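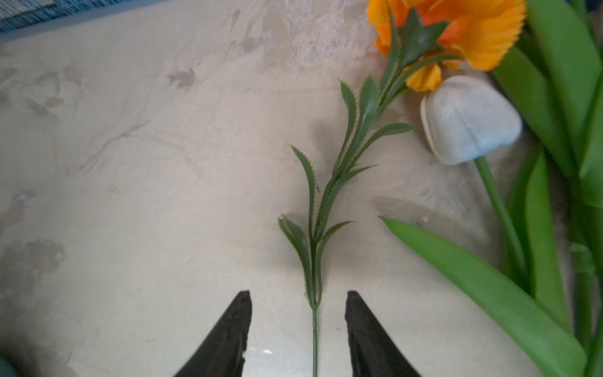

Artificial flower, stem towards the camera.

Subject: Re: [intake-methods] Weighed records versus household measures, second pilot

Replying to the list as the question may concern other groups who are planning a validation arm.

The earlier message said:

> We are about to start a second pilot and would like to drop the
> kitchen scales. In the first round people stopped weighing after
> the third day or so, and the later entries were all "one bowl" or
> "a plate". If they are going to write "one bowl" in any case, we
> might as well give them a set of standard bowls and a sheet of
> household measures and be done with it. Does anyone have figures
> on how much is lost by doing this? We use the Kevar tables for
> the nutrient coding and will have 45 participants, four days each.
>
> A second point. Drinks. Our coders disagree on whether milk added
> to tea should be entered as its own item or as part of the drink.
> At present it is done both ways, depending on who is coding.

On the first point, we ran both methods side by side in October, with the same people, and the loss depends mostly on the class of food. For liquids and for foods that take the shape of the container (soup, porridge, yoghurt, stewed fruit) the household measure did well. The median difference from the weighed value was 11 g per portion, and the errors fell on both sides. For mixed plates the household measure was poor. "A plate of pasta with sauce" was coded at 500 g by default, and the weighed portions behind that phrase ran from well under half of that to more than 700 g. No standard bowl will help there, as the food was never in a bowl.

There is also a direction to the error. Small portions were overstated and large ones understated, the usual flat slope. If your outcome is the group mean you may be able to live with it. If you intend to rank people by intake, or to put them into quarters, the flat slope will move a good number of them into the wrong group, and with 45 participants you will not have the room to correct for it afterwards.

I would therefore keep the scales for part of the record. What we do now is:

Day 1 and day 3: everything weighed, including leftovers.
Day 2 and day 4: household measures only, from the printed sheet.

The weighed days give a personal portion size for foods which recur, and most people eat the same breakfast on most days. Where a food occurs on a weighed day and again on an unweighed day, the coder uses the person's own weight for it unless the entry says that the amount was different. Where it occurs only on an unweighed day, the table default is used and the entry is flagged. Keep the flag as a separate column. We put it in the comments field at first and had to go through the whole file again to get it out.

It will not cure the drop-off after day three, but it does mean that you are asking for two days of weighing and not four. If you can, let the weighed days include one weekend day. Ours did not in the first round, and we ended up with nothing useful on Sunday lunches or on alcohol.

On the scales themselves: we had two models, a flat one from Bestuteck and an older one with a fixed pan. The flat one switches itself off after a short pause and loses the tare when it does so. People who were building a sandwich on it layer by layer would come back to find a zero, press tare again, and write down the next item alone. In the records this looks like a missing slice of bread. It took us some time to see the pattern. Whatever model you use, check how long it stays on, and put the answer in the instructions in large type. Check also that the display can be read with a dinner plate on top - with the flat one, a wide plate covers it completely.

On leftovers, ask for the plate to be weighed with the remains on it and then empty. Asking for "amount left" produces a guess. A few people will subtract for you and write only the result, so leave two boxes on the form and tell the coder to query any entry where just one of them is filled in.

On the second point, milk in tea. Enter it as its own item, always. The reasons are practical. The Kevar tables, in the edition we have, list tea with milk at a single fixed proportion, and the type of milk cannot be changed. If a participant has semi-skimmed at home and whole milk at work you cannot show it. Six cups a day is not unusual in our group, and at that level the milk matters for calcium and for fat. Weigh one cup on day 1, before and after the milk goes in, and carry the figure forward. Sugar is handled in the same way. Where you already have data coded both ways, the combined items can be split by a simple recipe line, but mark them as split so that they can be left out of any analysis by milk type.

We had the same disagreement between coders over butter on bread, oil used in frying and dressing on salad. A one-page rule sheet settled most of it. The rule for frying oil is the weakest, as what stays in the pan is not eaten and hardly anyone weighs the pan. We enter a fixed uptake by food class, taken from the Paulík recipe set, and state it in the methods section.

Double coding: we had every tenth record coded twice, and all records from a new coder until the two versions agreed on food choice for a full batch. Differences in weight were nearly always a typing slip or a wrong default. Differences in food choice were more serious and tended to repeat, the same coder choosing the same wrong bread each time.

One thing I cannot answer is how the household sheet behaves with children's portions. Our sheet was drawn up for adults, and the serving spoon on it is a large one. If anyone from the Hokum school meals study is reading, I would be glad to know which spoon sizes were used, and whether they were given out or only shown as outlines on paper.

I can send the rule sheet and the two-day form to anyone who wants them, as plain spreadsheets. The form still has the old food group codes in the last column. Please ignore those, they are to be replaced before the next round.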